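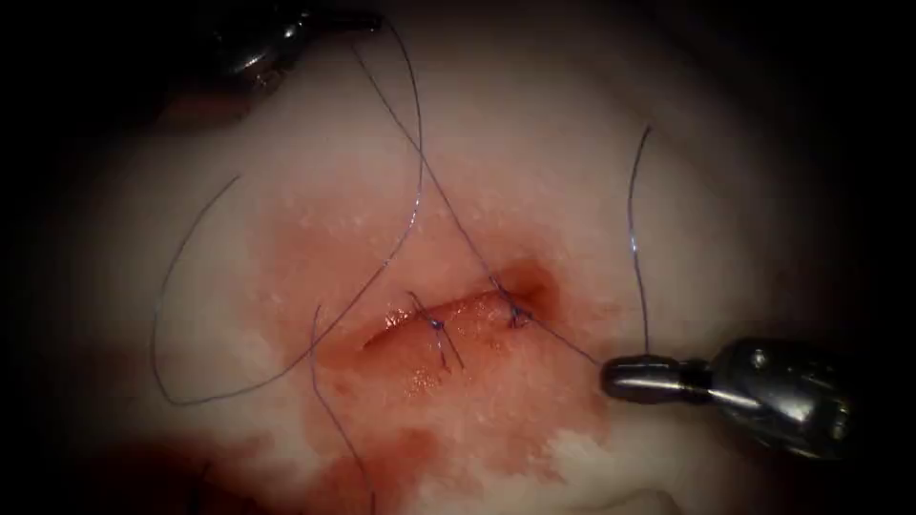
Section 3: Setting up the practice timer

The Ekik timer keeps track of bench sessions for people learning to stitch by hand. It records the length of each session and the number of stitches you enter. Read this section before you switch the unit on.

3.1 Fitting the stand

1. Lay the timer face down on a soft cloth.
2. Slide the stand into the slot on the back until it clicks.
3. Turn the unit upright and place it at the far side of the bench, where you can read it without turning your head.

Note: the stand fits one way round only. The Ekik logo on its foot should face you.

3.2 Charging

1. Plug the cable supplied into the port on the left side.
2. Leave the unit to charge until the amber light goes out.
3. Remove the cable before starting a session.

Caution: do not charge the timer on a damp surface or next to a sink. Wipe up any saline or cleaning fluid first.

3.3 Entering your first session

1. Hold the power button for 3 seconds.
2. Choose a user number from 1 to 9.
3. Set the session length. The factory setting is 30 minutes.
4. Press Start. A single beep marks the beginning and two beeps mark the end.
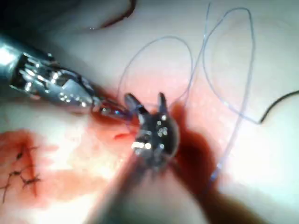
5. Enter the number of finished stitches with the plus and minus keys, then press Save.

If you press Start again before saving, the count is kept as zero but the time is still recorded. You can correct it later under History — see Section 5.

The timer stores 2,000 sessions across all users. When the memory is full, the oldest session is overwritten.

3.4 Sharing one unit

Each user number has its own history. To clear one user without touching the others, select that number and hold Minus until the display shows CLR.

Caution: cleared sessions cannot be brought back.

3.5 Cleaning

Switch the unit off and wipe it with a lightly damp cloth. Do not spray liquid on the keys. Alcohol wipes are safe on the case but will cloud the display over time.

Text: Heiðrún Brøndum. Checked by Knut Hollmann, March.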